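Startseite / Werkstatt & Küche / Tipps

Offene Halle bei Cilivard: Was sich vom Roboterarbeitsplatz in die eigene Küche und Werkstatt übertragen lässt

Stand: 10.06.2024

Cilivard öffnet einmal im Jahr die Versuchshalle für Besucher. Vorgeführt werden Arbeitsplätze, an denen Roboterarme Haushaltsgegenstände und Werkzeug handhaben. Der Rundgang umfasst mehrere Stationen, an jeder wird ein Ablauf gezeigt und anschließend erläutert. Für diese Seite waren weniger die Antriebe von Interesse als die Einrichtung der Arbeitsflächen. Ein Greifer verzeiht weniger Unordnung als eine Hand, entsprechend streng wird geplant, wo etwas liegt. Die folgenden Hinweise sind nach Themen geordnet.

Feste Ablageorte

Jeder Gegenstand hat bei Cilivard eine Ausgangsposition, die vor jedem Durchlauf wiederhergestellt wird. In der Küche lohnt sich das für die Dinge, die während des Kochens mehrfach abgelegt werden: Wender, Deckel, Löffel, Topflappen. Deckel grundsätzlich auf derselben Seite des Herdes ablegen, bei Rechtshändern meist rechts hinten. Die Position eine Woche lang mit einem Stück Malerkrepp markieren, danach wird der Streifen in der Regel nicht mehr gebraucht.

Pfannenstiele

Zeigt der Stiel über die Vorderkante des Herdes hinaus, kann man daran hängen bleiben. Am eigenen Herd den Stiel deshalb zur Seite drehen, jedoch nicht über eine benachbarte Kochstelle. Auf einer reinen Arbeitsfläche darf er nach vorn weisen, sofern er vollständig über der Platte bleibt. Gelockerte Stielschrauben nachziehen, bevor die Pfanne das nächste Mal benutzt wird. 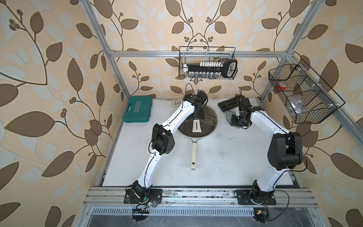 Für die Wand gilt derselbe Grundsatz wie für die Platte: Was selten gebraucht wird, gehört nach oben, aber in Sichtweite. Gitterkörbe haben gegenüber geschlossenen Kästen den Vorteil, dass der Inhalt ohne Herausnehmen erkennbar ist und Staub nach unten durchfällt. Steckschlüsseleinsätze bleiben im Halter und kommen mit dem Halter in den Korb. Einzeln eingelegt rutschen kleine Größen durch die Maschen. Für Klebeband und Beutel eignet sich ein Korb mit Unterteilung.

Zur Befestigung: In Gipskarton Hohlraumdübel verwenden und den beladenen Korb vorher wiegen. Die Traglastangabe auf der Packung gilt je Dübel und nur für die angegebene Plattendicke. An Aluminiumprofilen genügen Nutensteine, die sich später ohne neue Bohrung verschieben lassen.

Kabel

Am Stand von Faltell, einem Zulieferer, wurde die Kabelführung an beweglichen Teilen erläutert. Ein Kabel benötigt an jedem Gelenk eine Schlaufe, die auch in Endstellung nicht spannt. Auf die Werkstatt übertragen:
Schwenkleuchten einmal in beide Endlagen bringen, erst danach die Kabelbinder schließen.
Kabelbinder nicht bis zum Anschlag zuziehen, der Mantel darf nicht eingeschnürt werden.
Leitungen nicht über die Vorderkante der Werkbank führen.

Helle Arbeitsflächen

Weiße Platten zeigen jede Spur, erleichtern aber das Auffinden kleiner Schrauben. Dunkle Schlieren mit Spülmittel und einem feuchten Mikrofasertuch abnehmen, nachwischen, trocknen. Bei Gummiabrieb hilft Isopropanol, zuvor an verdeckter Stelle prüfen und gut lüften. Scheuermilch raut beschichtete Platten auf, die Verschmutzung setzt sich danach schneller fest. Unter schwere Pfannen gehört eine Silikonmatte.

Hinweise zum Besuch

Der nächste Termin liegt im Juli. Je Durchgang werden 90 Personen eingelassen, der Rundgang dauert 100 Minuten. Geschlossene Schuhe sind Pflicht, Taschen werden am Eingang abgegeben. Die Vorführung der Steuerung Jesto findet am Ende des Rundgangs statt und kann ausgelassen werden.

Weitere Tipps in dieser Rubrik: Schneidbretter ölen / Schubladen unterteilen / Schraubenreste sortieren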